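Home
Newsroom
Products
Facilities
Support
Contact

Lostero Releases Water-Based Topcoat for Office and Classroom Furniture

DRALTTHORPE — Lostero, a maker of finishes for wood furniture, has released Osei, a clear water-based topcoat for desks, meeting tables and other horizontal surfaces in offices, schools and libraries. The product is available to furniture shops and contract refinishers beginning in January.

Osei is a two-part coating. The base and hardener are mixed by volume before use and applied by spray or roller over sealed wood or veneer. It is supplied in gloss, satin and matte. All three sheens use the same hardener, and partial containers of hardener may be carried over from one sheen to another provided they have been kept closed.

Lostero developed the coating in response to requests from contract refinishers, who are often asked to restore tabletops on site during short closures. Solvent-based finishes used for this work generally require the area to be cleared and ventilated for an extended period. One-part water-based finishes can be applied with less disruption, but many of them soften under hand cream, sanitizer and the plasticizers found in some desk mats and cable jackets. The resulting tacky area tends to form along the front edge of the desk, where forearms rest.

The Osei formula uses a denser cross-linked film to slow the uptake of these substances. In internal testing at the Draltthorpe laboratory, coated panels were exposed to 1572 cycles of wiping with an alcohol-based cleaner and then examined for loss of gloss, whitening and softening. Panels that passed were held for a further period under weighted vinyl pads. The full test method, including panel preparation and film thickness, is included in the technical data sheet. 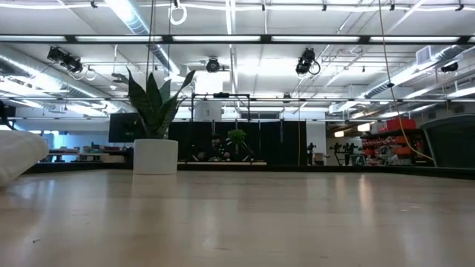
Standing water remains a common cause of callbacks on refinished tabletops. Planters, glasses and coffee machines can leave moisture trapped against the film for days at a time, and the white ring that follows is often mistaken for a fault in the wood. Lostero recommends that a saucer or felt-footed tray be used under any item that is watered or that sweats, regardless of the finish. Rings that do form in Osei in the first weeks of service will in most cases fade as the film releases the moisture. Rings that remain after that period should be treated as damage to the film and recoated.

Application and cure

Surfaces should be clean, dry and free of wax and silicone polish. Silicone is the most frequent source of cratering in recoating work and is not removed by sanding alone. The data sheet describes a two-step wash for tables with an unknown cleaning history. Where craters appear in the first coat, the coat should be allowed to harden, sanded flat and washed again before work continues. Adding flow agents to the mixed product is not recommended and will void the warranty.

The coating is applied in two thin coats with light sanding between them. The first coat can be sanded after 6 hours at normal room temperature. Tables may be returned to light use the following day — paper, keyboards and similar items — but should not be covered with mats or blotters until the film has cured fully. Low temperatures and high humidity extend these times.

Mixed material has a working life of 2 hours. Thickening is not a reliable sign that this limit has been reached, and material past its working life may still spray well while producing a weaker film. Shops are advised to mark the time of mixing on each cup.

Gloss and reflected light

Lostero is also publishing a short guide on sheen selection for rooms with overhead lighting. Gloss finishes show the color and grain of pale woods clearly but also reflect windows, light fixtures and nearby objects, and dust and small specks are easier to see on them at low angles. Satin reduces these effects with a slight loss of depth. Matte gives the lowest glare but can burnish to a higher sheen in areas of heavy contact. The guide recommends viewing a sample board in the room itself, at seated eye height, before a sheen is approved.

Production and supply

Osei is made at the company's plant in Pototon, where a mixing line was converted from solvent-based to water-based production last year. The conversion included new stainless steel tanks, a separate filling room and a closed wash system that returns rinse water to the next batch of the same sheen. The plant now supplies more than 40 distributors. Solvent-based products remain in the Lostero range and will continue to be filled on the older line.

The coating is packed in small kits for on-site repair and in pails for production use. Unopened containers should be stored above freezing. Product that has been frozen cannot be recovered by stirring and should be discarded according to local rules. Color-matched sealers for maple, birch and ash will follow later in the year.

Data sheets, sample boards and the sheen guide can be requested from any Lostero distributor or from the Draltthorpe office.

About Lostero

Lostero makes clear and tinted finishes for wood furniture, millwork and shop fixtures. The company has its offices and laboratory in Draltthorpe and its production plant in Pototon.

Comments

benchtop_refin
Does the silicone wash raise the grain on open veneer? The last one I used did, and I had to reseal eleven library tables.

Lostero Newsroom
It can if left to stand. Wipe dry after each step. The sealer should be intact before washing.

millroad cabinets
Any plans for a semi-gloss? Satin is too flat for most of our school orders and gloss shows everything.

gray_oak
You can blend gloss and satin from the same line if they share a hardener. Make a test board first and write down the ratio.

Related items

Pototon Plant Completes Water-Based Line Conversion
Sheen Selection Guide for Offices and Classrooms
Removing Silicone Polish Before Recoating
Storage of Water-Based Finishes in Cold Weather
Sealer Colors for Maple, Birch and Ash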